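Workshop tips: when a bench arm drops what it's holding

Last updated Feb 14, 2019

Most dropped jars come down to grip. We run a pair of arms for sorting odds and ends into tubs, and in July the left one let go of a full jar over the bench. It had lost air to the gripper on our old Setance unit, and the jaws opened by themselves. These are the checks we make now.

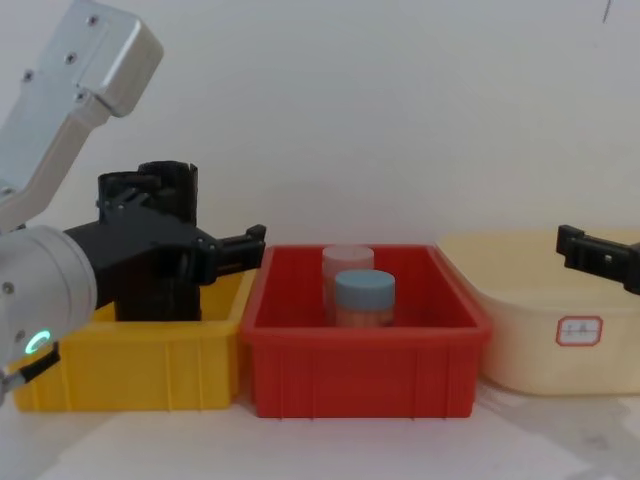 Fill jars no more than halfway while you are testing a new routine. A heavy jar slips sooner and makes more mess. Screw the lid down hard by hand and wipe the outside, as a greasy film is enough to beat a rubber pad. Stand jars inside a tub with proper sides, like the two in the red bin, so that one knocked over stays in the tub and off the floor. Glass is best kept away from the arms altogether.

Don't go by the light on the joint. Ours stayed green all through the July fault, with the jaws wide open. The light on our model tells you the arm has power and says nothing about the grip. Close the gripper on a rag and give it a steady pull before each session, with the speed turned right down.

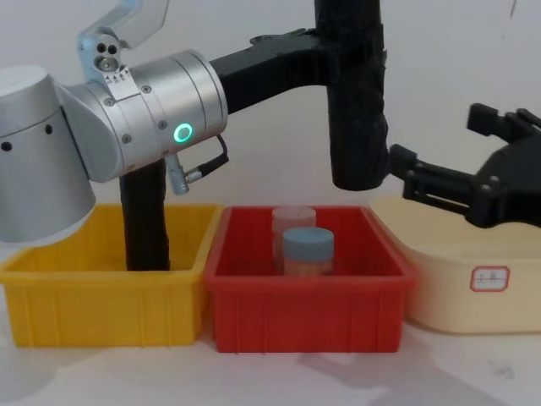

Look over the cables as well. A loop that hangs too low will catch on a rim, and one that is too tight will work its plug loose after a few hundred moves. Ours failed at 447. Move the arm slowly to the far end of its reach and watch the slack, then fix the cable with a soft tie. Hard plastic ties cut into the sleeve.

If something does drop, press the stop button first and leave the jar where it is. Never reach in between two arms that are still live, even if they look parked. Switch off at the wall, wait 12 seconds, then clear up.

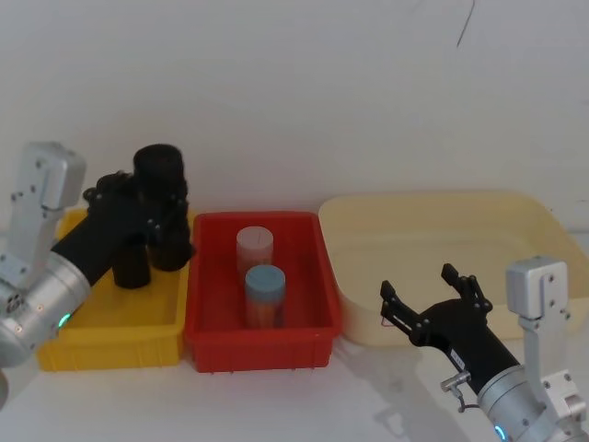 Keep a dustpan and a damp cloth within reach, but outside the area the arms can sweep. Dry lentils and rice get into joints, so brush them away from the base and don't use an air line. Write the fault in a notebook with the job it was doing. We found our leak that way, at a push-fit elbow that had cracked - a new one fixed it.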